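Unit 5 -- Packing and unpacking soft bags at a shared table

These notes go with the October practical. Read them before the session and bring the Curnden worksheet.

## 5.1 Why soft bags are treated separately

A rigid box keeps its opening. A fabric bag does not: when empty, it folds over itself, and the mouth closes under the weight of the upper panel. Most of the time lost in the Boveo packing trial (617 logged packs) went into finding and holding the mouth, before a single item was loaded.

Terms used in this unit:

- **Mouth** -- the full opening of the main compartment.
- **Lip** -- the edge of fabric on either side of the mouth.
- **Base** -- the end of the bag that carries the load when worn.
- **Slack** -- fabric that is not under tension.

## 5.2 Raising the lip

Lay the bag flat with the base toward you. Take the lip at two points, one near each upper corner, and lift both together. A single grip in the middle gives a peak with slack on both sides, and the mouth stays shut.

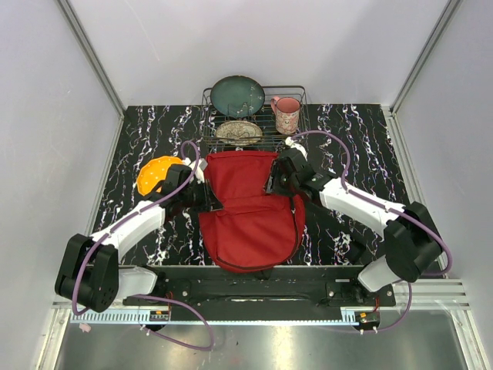

Keep the lift low. The aim is a raised band of fabric wide enough to work under, with the base still resting on the table. If the base leaves the surface the bag will swing, and any small items already inside will shift to one corner.

## 5.3 Table layout

Items waiting to be packed go beside the bag, within one reach. Tableware that stays behind goes to the back or the far side. In the Lim layout, which we use in this course:

1. Dish rack against the back wall, plates leaning, mugs upright.
2. Bag at the centre or front centre.
3. Flat items to one side of the bag, the smaller ones where they can still be seen.
4. A clear strip between the bag and any loose plate.

Point 4 is often skipped. Fabric spreads as the bag opens, and a scalloped or raised rim will catch a strap.

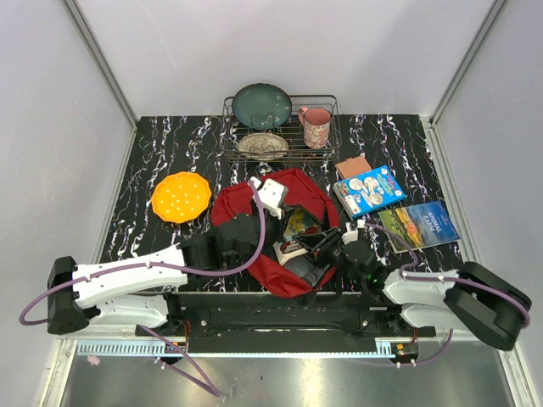

*Fig. 5.2. Open backpack at front centre; wallet and book to its right, plate to its left.*

Overlapping flat items saves space but sets the order of picking. Where a book lies partly over a wallet, lift the book first. Sliding the wallet out from underneath tends to turn the book.

## 5.4 Loading order

Load large flat items against the back panel, then small items in front of them. Wallets go in last, or in a separate pocket if there is one. For the practical, total load is limited to 3,000 g.

## 5.5 Exercise

Using the Setora record sheet, pack and unpack the bag five times. Note the grip points used for each lift and any contact with the tableware. Write up to 200 words on where slack formed and how you dealt with it. Hand in the sheet with your worksheet.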